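Looking after the Pekton cell: frequently asked questions
Last updated December 27, 2023

Pekton is our tabletop arm cell at the Beltitz workshop. It spends its days handling cups, plates and mugs, and it gets moved, re-cabled and re-strapped more than any other machine we have. These are the questions that come up most from people taking their first turn at looking after it. Welcome, by the way! It is a lovely machine to work on.

What should I do before I switch it on?
Walk round it first. Look at the base, the plugs, the cables on the floor and anything that has been left on the table within reach of the arm. Then check that the stop button is where you can hit it without leaning over the work surface. Only then power up the controller, and give it time to finish starting before you open the Brandutus panel on the desk computer.

The base light is on. Can I put my hands in?
Please don't go by the light alone. Press the stop button, wait until the arm is still, and say out loud that you're going in. Even if you're by yourself, it's a good habit.

How tight should the straps be?
Snug enough that they don't slide when you push them with a thumb, and no tighter. They hold the cable to the arm, so all they have to do is stay put. The important thing is where they sit: on the straight part of a segment, clear of the joint. A strap that creeps over a joint will rub, and you'll find black fluff on the white shell.

How much slack does the gripper cable need?
More than you'd think! Move the arm by hand to the furthest corner it will visit, turn the wrist both ways to its limit, and see whether the cable ever goes tight. If it does, feed a bit more through. We used to keep ours very neat and short, and wore out 2 cables in one April. Now we let it hang in a proper loop.

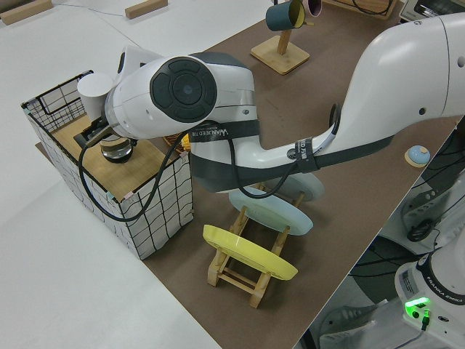
The price of a generous loop is that it can catch on things. Run every new routine at 5 per cent speed the first time and watch the cable the whole way through, not the fingers. Wire edges and handles are the worst for snagging. If the loop touches anything, shift the strap a little and try again.

Does the position of the props matter?
Yes, a great deal. The rack, the basket and the mug stand all have to go back where the saved positions expect them. Kekana, our layout file, has 69 saved positions in it, and nearly all of them depend on something on the table staying put. If you've knocked the rack, re-teach its positions before you run anything else. It's oddly satisfying once you get the knack.

How do I clean the arm?
Use a soft cloth, slightly damp, with the power off. Wipe the shell and the dark bands, then do the gripper fingers separately with a dry cloth. Keep sprays well away from the plugs at the base.

What gets checked, and when?
After every 400 running hours we take the straps off, look along the full length of the cable, check the gripper screws and put everything back. Write the hours in the log even if you found nothing wrong. Between times, a quick look each morning is plenty.

The gripper has started dropping cups. Is it broken?
Probably not. Clean the fingers first and try again. If that doesn't help, check that the fingers close evenly, then look at the plug at the wrist, which can work loose. Still dropping things? Leave a note in the log with the routine you were running, and use something unbreakable until we've had a look.

Can I change the layout for my own project?
Please do! Save a copy of Kekana under a new name first, and put the table back when you're finished.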